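Skaston Fold-Down Drying Rack

Bitwood > Laundry > Airers and drying racks

Wall-mounted, timber rails, white steel brackets
Made by Besard
In stock, ships from our warehouse
Delivery: $29 flat rate, or free pick-up

The Skaston is a wall-mounted clothes airer that folds flat when it isn't in use. It is meant for small laundries, bathrooms and covered porches where a floor-standing rack gets in the way. You pull the front edge down, the side arms lock, and you hang your washing. When the clothes are dry you lift the front slightly to release the arms and push the rack back up against the wall.

There are 11 rails, giving nearly 7 metres of hanging length. That is enough for a normal load of shirts, underwear and tea towels, with a bit left over for socks. Sheets will fit if you fold them over more than one rail, but they take longer to dry that way and we would still put a double sheet on an outdoor line if you have one.

The rails are solid beech with a clear water-based finish. We stopped carrying the version with the dark stained rails in February. Besard had changed the stain, and a few customers told us it left marks on pale cotton when the clothes went on very wet. The clear finish has not given us that problem. If you have one of the older stained racks and it is marking your washing, contact us and we will send you clear rails to swap in.
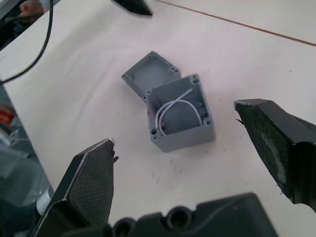

What it's good for

Woollens and knits. Lay them across several rails and they dry without the shoulders stretching. Turn them over once the top side feels dry.

Anything with colour you don't trust. A new dark jumper or a pair of unwashed jeans can be hung at one end, well away from the whites. Leave a rail or two empty between them, as wet dye will move across if the fabrics touch.

Business shirts. The front rail is thicker than the others and has a row of notches along the top that hold coat hangers apart. Hang the shirts damp, do up the top button and smooth the collar with your fingers. Most of ours don't need ironing after that.

Delicates and swimwear. These should stay out of the dryer anyway. The rails are smooth and rounded, with no joins for lace to catch on.

It is less useful for heavy towels in a room with poor air flow. They will dry, but slowly, and they may smell musty. Run the fan, or open a window a little.

Fitting it to the wall

Choose the position first. The rack needs a clear wall, and you should be able to reach the front rail comfortably when it is down. Check that it won't hit a tap, a cupboard door or the lid of a top-loading washer. Keep it well clear of heaters.

The brackets must go into studs, masonry or a solid timber backing board. Plasterboard or drywall alone will not hold a wet load, whatever the plug packet claims. If your studs don't line up with the bracket holes, fix a backing board across the studs and mount the rack to that. We sell a primed board cut to length under the name Chrysikopoulos, in the shelving section.

Check for pipes and wiring before you drill. Laundry walls tend to have plenty of both.

1. Hold the paper template against the wall, level it and tape it in place.
2. Mark the holes through the template and drill pilot holes.
3. Fix the left bracket loosely, then the right.
4. Hang the frame on the brackets and open and close it a few times.
5. If it moves freely, tighten everything. If it binds, one bracket is out of level. Loosen it and adjust.
6. Fit the white caps over the screw heads.

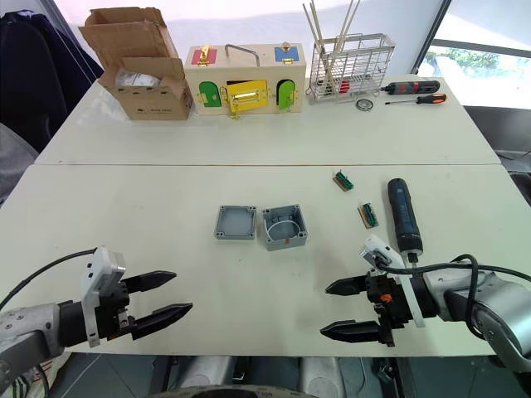 The rack comes with the side arms already joined to the frame, so the only assembly left is fitting the rails and the end caps. Slide each rail into its socket until it stops, then put in the small retaining screw from underneath. These screws are short and go into pre-drilled holes. A cordless screwdriver like the blue and black one shown is plenty for this part, on a low setting if yours has one. Stop as soon as the head is flush, as beech can split if you keep driving. Use a proper drill for the wall fixings. A hand screwdriver also works for the rails and only takes a few minutes longer.

Looking after it

Wipe the rails with a damp cloth now and then. Lint and detergent residue build up on the underside where you don't see them, and they can transfer to dark clothes.

If a rail does pick up dye from a wet garment, wipe it straight away with warm water and a drop of dish soap. Don't use bleach on the timber. It roughens the finish, and a rough rail will snag knits. A stain that won't lift can usually be turned to face the wall by taking out the retaining screw and giving the rail half a turn. Single replacement rails are listed under spare parts.

The hinges don't need oil. Oil will end up on your clothes. If they get stiff, clean them with an old toothbrush and warm water and let them dry with the rack open.

In the box

Frame with side arms attached
Beech rails
Wall brackets
Rail retaining screws and end caps
White screw caps
Paper template and instructions

Wall screws and plugs are not included, as the right ones depend on your wall. Your local hardware store can help if you tell them what it is made of.

Warranty and returns

Besard covers the frame, hinges and brackets for 7 years. The rails and their finish are covered for 2. The warranty does not cover racks pulled out of plasterboard, racks used outdoors without a roof, or damage from children swinging on the front rail.

You can return an unused rack in its original box for a refund of the purchase price. We don't refund the delivery fee unless the rack arrived damaged or we sent you the wrong one. Please open the carton and check the rails before you book anyone in to install it.

Goes with

Besard hanging rod for the end of the frame
Bitwood mesh bags for delicates
Chrysikopoulos backing board, primed
Spare beech rail for Skaston, clear finish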